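Search this site Enter keyword or part no. Go

Pritent Moon Collapsible Fuel Tank
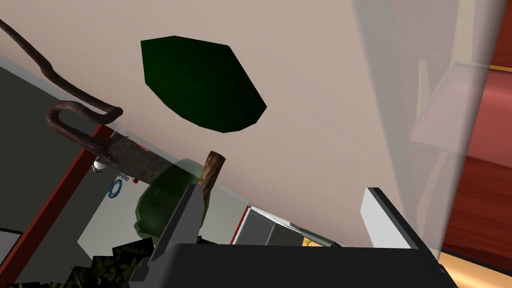

Metal rod with hook bend and plate, computer rendering.

Print this page | E-mail this page

The Moon is a collapsible tank for diesel and kerosene, made for places where fuel comes in by ship and then has to sit somewhere safe until the trucks or the generators are ready for it. It holds 264 gallons (1000 liters), rolls up when it's empty, and goes into the back of a pickup with space left for the hoses. We've sold a lot of tanks over the years and this is the one the whole shop gets excited about!

Relief depots, clinics with backup generators, fishing co-ops and small port authorities are the people who ask for it most. They all tell us much the same story. The supply boat is late, or it's held up outside the harbor waiting for clearance, and then everything arrives at once and there's nowhere to put it. Steel drums work, of course, but empty drums take up just as much room as full ones, and shipping them is mostly paying to move air.

How it's built

The body is a coated fabric, welded at the seams, with a doubled layer on the bottom where most of the rubbing happens. The fill port and the vent are both on top. The outlet is low on the short side, with a ball valve and a locking cap. The cap is on a chain, because Rui Prata in our workshop got tired of mailing out replacement caps (the chain was his idea and he'll mention it if you call).

Empty weight is 43 pounds with the fittings on. Two people can carry it easily, and one stubborn person can drag it in its bag. Please don't drag it without the bag.

Corner loops are sewn on for positioning the tank while it's empty. They are not for lifting, and they are never for lifting with fuel inside.

Setting up

Pick level ground. This matters more than anything else on this page, so do take the time - a full tank on a slope will creep, and once it has started you can't push it back by hand. Sweep off stones and twigs, lay the ground sheet, and then unroll the tank on top with the outlet facing the way your truck or pump will come in. Attach the vent before you attach the fill hose.

Allow 30 minutes the first time. It goes a good deal faster after that. Raghavendra Thampi put together the printed guide that comes in the bag, and it's all drawings with hardly any words, so a crew that shares no common language can still follow it.

Fill slowly at first and walk all the way round the tank while it rises. The fabric should come up evenly. If one side stays flat, stop and look for a fold underneath. Never fill past the height mark printed beside the port, even if it looks as though there's plenty of stretch left.

The tank needs a containment berm under it wherever fuel is stored on open ground, and your local rules may call for more than that: distance from buildings, signs, a fire extinguisher of a certain type. Rules differ a great deal from port to port. Ask the harbor office or the fire service before the fuel arrives.

What fuels can go in

Diesel, kerosene and heating oil are all fine. Gasoline is not. Neither is aviation fuel, although the tank would probably hold it - the fabric hasn't been approved for it and we won't sell it for that use. Drinking water needs a different tank altogether, and a Moon that has ever held fuel can't be cleaned well enough for water. We stencil FUEL ONLY on both long sides in large letters. If your crew reads another language, tell us when you order and we'll add it at no charge.

From the Mududville depot

Seon-mi Baek runs the fuel store at Mududville and has been using the Moon since last May. She wrote to us about it:

"We used to turn half a delivery away and hope the next one wasn't too far behind. Now I unroll another tank. When they're empty they go on a shelf behind the office and I get my yard back. The valve was stiff when it was new but it has loosened up nicely. I would like a longer bag."

The bag is longer now. Thank you, Seon-mi!

What comes with it

Tank with fill port, vent and outlet valve
Ground sheet
Carry bag (new longer size)
Patch kit with clamps
Picture guide
Spare gasket set

The berm, hoses and transfer pump are sold separately. If you already own a pump, send us the maker's plate details and we'll match the coupling. Please check the thread before ordering hoses, especially if your trucks came from more than one country. We've seen depots with three kinds of coupling on one wall.

Care and storage

Drain it, roll it toward the outlet, and keep it out of the sun. Rolled tanks can be stacked, though don't put anything with sharp corners on top. Look over the seams before each season and after any move. Small damage on the upper side can be patched with the kit once the tank has been drained. Damage to a seam or to the bottom means the tank is finished with fuel, and we'd ask you to cut the outlet off so it doesn't get used by mistake.

Ordering

The Moon ships from our distributor Dorkside, who keep it in stock and handle the export paperwork. Bok-nam Yook is the person for sea freight and customs questions, and Urs Gasser looks after technical ones. Both answer e-mail faster than the phone. For destinations where imports are inspected or licensed, get in touch early, even if your order isn't settled yet. The tank itself ships empty and clean and is classed as ordinary goods, but couplings and pumps are sometimes looked at separately, and a missing form can hold a whole pallet.

Page updated 20 March 2024. The longer bag and the chained cap are standard on every tank shipped from this date. Owners of earlier tanks can order either one as a spare.

Print this page | E-mail this page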